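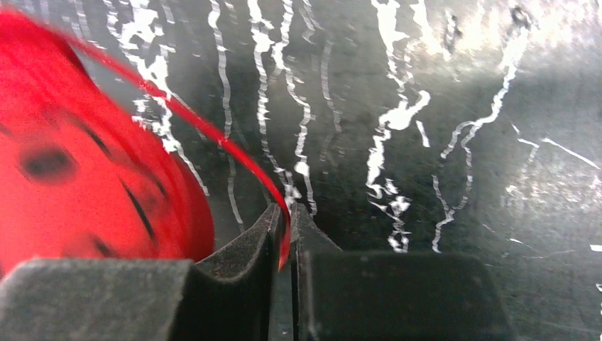

What the hand sees. The red thing is blurry from moving!

How does a robot learn to pick things up?

Short answer: by being shown. Lots and lots. You learned to tie your shoes by watching and trying, right? Sort of like that. Only a robot needs way more tries than you.

Each try is called an example. A person steers the arms, a computer saves what the cameras saw and how the joints moved. Then again. And again. Our pile at Plomomura is at 3,438 examples so far.

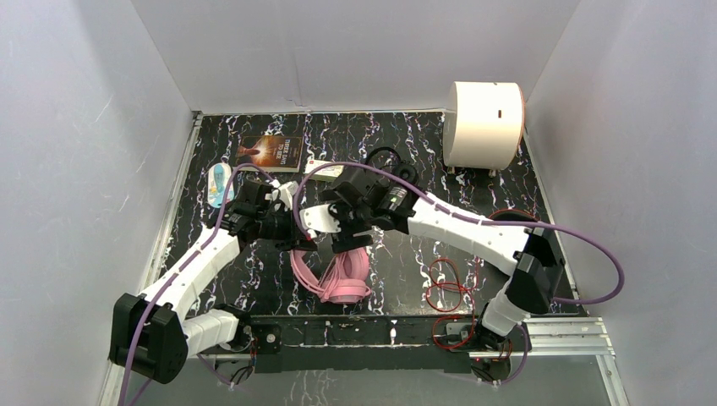

By Hinata Ishida, Robot Helper and Kids' Page Writer

Two arms, one table. Some jobs need both hands, same as for you. Try opening a jar with one!

We change what's on the table alot. A book one day, something else the next. If the robot only ever practiced with one thing in one spot, it would get stuck the minute you moved it. Mixed up is good. Messy is good too.

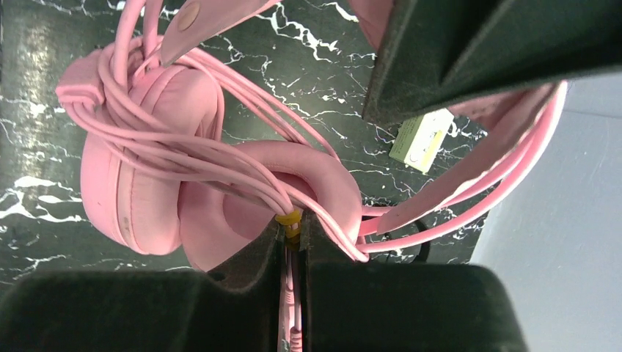

Soft, bendy stuff is the hardest. A block stays a block. A cord makes a new shape every time you touch it, so the computer needs plenty of examples of cords. And look at all those loops on the pink headphones, the cable goes right over the ear cups. Where would you grab? The little yellow bit near the fingers might be a good place to start looking. Bad grabs get saved too, by the way. Emmanuel Mugo sorts them into there own folder.

Try it at home: drop a shoelace on the floor 20 times. Draw the shape each time. Any two the same?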